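Prüfliste mit Anmerkungen: Greifhand Pemosel, Leihgerät zur Probe
Anbieter: Cerholm
Aufgestellt im Nähraum, Erdgeschoss
Prüfung vom Mittwoch, 21. August

Vorbemerkung

Liebe Kolleginnen und Kollegen, wie versprochen kommt die Prüfliste zur Greifhand, und wie befürchtet ist sie länger geworden als geplant. Wer es eilig hat, liest bitte wenigstens die Punkte 3, 5 und 9, die übrigen könnt ihr euch für die Kaffeepause aufheben. Wir haben das Gerät seit Mai im Haus und sollen uns bis zum Ende der Leihfrist entscheiden, ob wir es übernehmen, zurückgeben oder mit Cerholm noch einmal über den kleineren Greifer von Vustedetti sprechen, der ja auch auf dem Angebot stand.

Die Liste folgt der Vorlage, die wir für die Bügelpresse benutzt haben, ich habe sie nur ergänzt, wo eine Presse nun einmal keine Finger hat. Bewertet wird mit i. O. (in Ordnung), Mangel oder offen. Bei Mängeln steht dabei, wer sich kümmern sollte: wir selbst oder der Anbieter.

1. Unterlagen und Kennzeichnung

Betriebsanleitung auf Deutsch vorhanden: i. O.
Typenschild lesbar: i. O.
Risikobeurteilung für unsere Anwendung: offen
Einweisung aller Beteiligten unterschrieben: Mangel (wir)

Die Anleitung ist erfreulich gut geschrieben, das muss man auch einmal sagen. 86 Seiten, vernünftige Zeichnungen, und im Anhang ein Stichwortverzeichnis, das diesen Namen verdient! Weniger schön ist, dass auf unserer Einweisungsliste noch Unterschriften fehlen. Die Mappe liegt im Regal neben der Tür, bitte holt das nach, bevor ihr das nächste Mal einschaltet. Für die Risikobeurteilung hat uns Cerholm eine Vorlage geschickt, die aber vom Greifen fester Teile ausgeht. Textilien kommen darin nur in einem Nebensatz vor, und den müssen wir für uns ausbauen.

2. Aufstellort und Boden

Standfläche eben und tragfähig: i. O.
Laufwege frei: i. O.
Bodenmarkierung des Arbeitsbereichs: Mangel (wir)

Der Teppichboden ist ein Thema, zu dem ich von euch mehr Zuschriften bekommen habe als zu allem anderen zusammen. Er dämpft schön, und heruntergefallene Nadeln machen darin leider auch keinen Mucks. Deshalb bitte vor jedem Lauf einmal mit dem Magnetbesen durch den Arbeitsbereich gehen. Das Klebeband für die Markierung hält auf dem Flor schlecht und rollt sich an den Ecken auf. Ich schlage vor, dass wir es mit den flachen Gummileisten versuchen, die noch vom Umbau übrig sind.

3. Not-Halt und Schutzabschaltung

Not-Halt am Bediengerät: i. O.
Not-Halt an der Wand: i. O.
Wiederanlauf nur nach Quittierung: i. O.
Kraftbegrenzung der Finger geprüft: offen

Beide Taster haben bei jeder Probe sofort abgeschaltet, auch mitten im Zugreifen. Die Finger bleiben danach allerdings in ihrer Stellung stehen und geben den Stoff nicht von allein frei. So ist es in der Anleitung beschrieben und auch sinnvoll, nur sollte man es wissen, bevor man erschrocken am Stoff zieht. Also bitte: nicht ziehen, sondern am Bediengerät die Funktion zum langsamen Öffnen wählen und so lange warten, bis die Anzeige wieder grün ist.

Die Kraftbegrenzung konnten wir nicht selbst messen, das nötige Messgerät bringt Cerholm zum nächsten Termin mit. Bis dahin gilt weiter die kleinste Kraftstufe, auch wenn das bei schweren Stoffen Geduld verlangt.

4. Hand, Finger und Gelenke

Sichtprüfung auf Risse und scharfe Kanten: i. O.
Spiel in den Gelenken: i. O.
Fingerglieder sauber und fest: i. O.
Fasern in den Gelenkspalten: Mangel (wir)

An der Mechanik selbst habe ich wenig auszusetzen. Die schwarzen Fingerglieder sitzen fest, die silbernen Gelenkstücke laufen ohne Knacken, und auch nach etlichen Stunden hat sich nichts gelockert. Was uns beschäftigt, sind die Fasern. Bei dunklen, etwas flauschigen Stoffen, die dicht an den Gelenken anliegen, setzt sich in den Spalten ein feiner Flaum ab, den man beim flüchtigen Hinsehen gern übersieht.
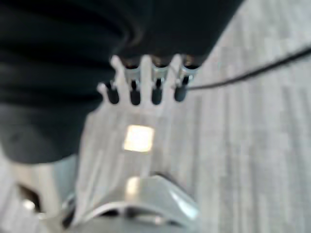 Am besten geht der Flaum mit einem weichen Pinsel heraus, immer bei ausgeschaltetem Gerät und von der Handfläche weg nach außen. Druckluft bitte nicht! Ich weiß, die Pistole hängt verführerisch nah, aber die Anleitung schließt sie ausdrücklich aus, und der Flaum wandert damit nur tiefer hinein. Wir haben die Reinigung vorerst auf einmal am Tag festgelegt, bei reinen Baumwolltagen genügt wohl auch seltener.

5. Kabel und Leitungen

Isolierung unbeschädigt: i. O.
Zugentlastung am Schaltkasten: i. O.
Kabelführung im Bewegungsbereich: Mangel (Anbieter)

Hier bin ich streng gewesen, und ich bitte um Verständnis. Leitungen, die im Arbeitsbereich frei durchhängen, können sich mit dem Stoff verheddern oder mitgezogen werden, gerade wenn große Stücke bewegt werden. Passiert ist bei uns nichts, und so soll es bleiben. Cerholm bietet einen Satz Führungsclips an, der laut Angebot 29 Euro kostet. Ich finde, bei einem Vorführgerät gehört der dazu, und habe das in meiner Mail auch so freundlich geschrieben, wie ich konnte.

Bis die Clips da sind, gilt: vor dem Start den Arm einmal von Hand im Einrichtbetrieb durch den ganzen Weg fahren und dabei auf die Leitungen schauen. Wer dabei merkt, dass etwas spannt oder schleift, hört auf und trägt es ins Buch ein.

6. Greifprobe mit unseren Stoffen

Futterstoff, einlagig: Mangel
Baumwolle, gewaschen: i. O.
Schwere dunkle Ware, gefaltet: i. O. mit Anmerkung
Gepolsterte Teile: offen

Der Futterstoff rutscht durch, da hilft auch die höhere Fingerstellung nichts. Das hatte man uns beim Vorführtermin ehrlich gesagt, insofern keine Überraschung. Die Baumwolle macht dagegen richtig Freude, die wird so ruhig aufgenommen, dass man gern zuschaut. Bei der schweren Ware kommt es darauf an, wo die Hand ansetzt. Eine Falte, die sich über den Fingern staut, lässt sich gut halten, eine glatt gespannte Fläche kaum. Wir legen deshalb jetzt lockerer vor und haben von 26 Versuchen an einem Vormittag nur noch wenige abbrechen müssen. Am Vortag sah das deutlich trauriger aus.

Für gepolsterte Teile hatten wir schlicht kein Muster mehr. Wer noch ein Sitzkissen oder eine wattierte Weste aus der Reparaturannahme entbehren kann, lege es mir bitte in die blaue Kiste.

7. Licht und Spiegelungen

Beleuchtung am Arbeitsplatz ausreichend: i. O.
Blendung am Bedienplatz: i. O.
Reflexe auf hellen Metallflächen: Mangel (wir)

Ein Punkt, den ich anfangs gar nicht auf der Liste hatte. Die hellen Flächen der Hand werfen das Licht zurück, und wer länger danebensteht, blinzelt irgendwann. Auf schwarzem Stoff wird der Kontrast zudem so stark, dass man die Fingerspitzen nur noch schwer vom Material unterscheidet. Die Deckenlampe über dem Tisch bleibt deshalb beim Betrieb aus, die beiden seitlichen reichen. Einen Kostenvoranschlag für eine mattere Lampe habe ich bei Pavlović angefragt, die Antwort steht noch aus.

8. Bedienung und Software

Anmeldung mit Kennwort: i. O.
Meldungen verständlich: Mangel (Anbieter)
Sicherung der Programme: i. O.

Die Bedienung lernt man schneller, als man fürchtet, auch wenn man wie ich eher mit Schere und Kreide groß geworden ist. Nur die Fehlermeldungen sind dürftig. »Fehler 855« heißt zum Beispiel, dass die Hand mehr Widerstand spürt als erwartet, und das steht erst ganz hinten im Anhang. Ich habe die häufigsten Meldungen auf eine Karte geschrieben und ans Bediengerät gehängt. Ergänzungen sind willkommen, bitte leserlich!

9. Persönliches Verhalten im Betrieb

Lange Haare zusammengebunden, Schals und Bänder abgelegt: i. O.
Maßband nicht um den Hals: Mangel (wir)
Hände aus dem Greifbereich: i. O.

Ja, das Maßband. Ich ertappe mich selbst dabei, man trägt es eben seit Jahrzehnten so. Am Gerät hat es nichts verloren, neben der Tür ist jetzt ein Haken dafür. Ebenso gilt: Stoff wird nur bei stehender Hand nachgelegt, auch wenn er bloß ein kleines bisschen schief liegt und es einen in den Fingern juckt.

Gesamtbeurteilung

Betrieb unter Aufsicht: freigegeben
Betrieb ohne Aufsicht: nicht freigegeben
Kaufempfehlung: zurückgestellt

Mir gefällt das Gerät, das habt ihr sicher zwischen den Zeilen gelesen. Die Verarbeitung ist ordentlich, und der Kundendienst von Cerholm hat auf jede meiner (zugegeben recht vielen) Nachfragen geantwortet. Für eine Kaufempfehlung brauche ich aber die Kraftmessung und die Kabelführung, und ich möchte den Greifer von Vustedetti wenigstens einmal mit unserem Futterstoff gesehen haben.

Noch zu erledigen

Unterschriften auf der Einweisungsliste nachholen
Gummileisten zuschneiden und auslegen
Führungsclips bei Cerholm anmahnen
Termin für die Kraftmessung bestätigen lassen
Muster für gepolsterte Teile in die blaue Kiste
Weichen Pinsel nachkaufen, der alte verliert Haare

Anmerkungen von euch nehme ich gern auf, am liebsten mit Bleistift direkt in der ausgehängten Fassung, der Rand ist breit genug.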